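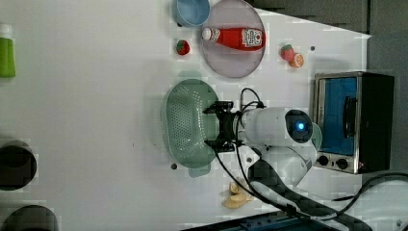 What do you need from us before the next budget round? A decision on the second arm, please, and if you can manage it, a yes to the spares money at the same time.

So, a proper update, as promised. We've now got through the first half of the Mirnent grant and I'm pleased with where we are, though the spending hasn't landed quite where I said it would back in August. The arm itself came in on quote. The bits and pieces didn't! I'd put down a single line for "cables and sundries" and it was gone before we'd finished setting up at Nolham. Sleeving, clips, longer leads, a replacement lead when I trod on the first one (sorry). I've split that line up properly in the new sheet so you can see what went where.

The tabletop work is going along nicely. We're still on kitchen things, mostly plates and toy food, and I want to stay with those a while longer before we buy anything fancier. Props are cheap – the whole lot cost us £238, and that includes the postage I forgot to budget for. 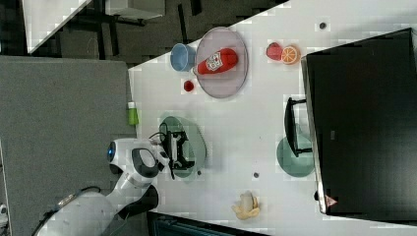
What isn't cheap is gripper fingers. The supplier wants us to buy them in packs of 9, and I'd much prefer to hold one pack here and one at Telamstead than keep posting them back and forth. I've asked if they'd do a better price on two packs and am waiting to hear. If they say no I'd still go ahead, it's a small sum next to a fortnight of not being able to work.

On the second arm, I've had two quotes. The Ormsby one is dearer but includes the service visits and delivery to the door, and the other leaves us to sort out both. I've been back and forth on this and I'm leaning towards Ormsby. Both quotes are in the folder, so do have a look and tell me if I've missed something in the small print (warranty terms make my eyes glaze over).

Still to do: the insurance form, which needs a replacement value for everything on the bench, and a word with Telamstead about floor space and sockets. I'd like that settled before an order goes in. I'll send the revised sheet separately once the price on the fingers comes back.

24 December 2023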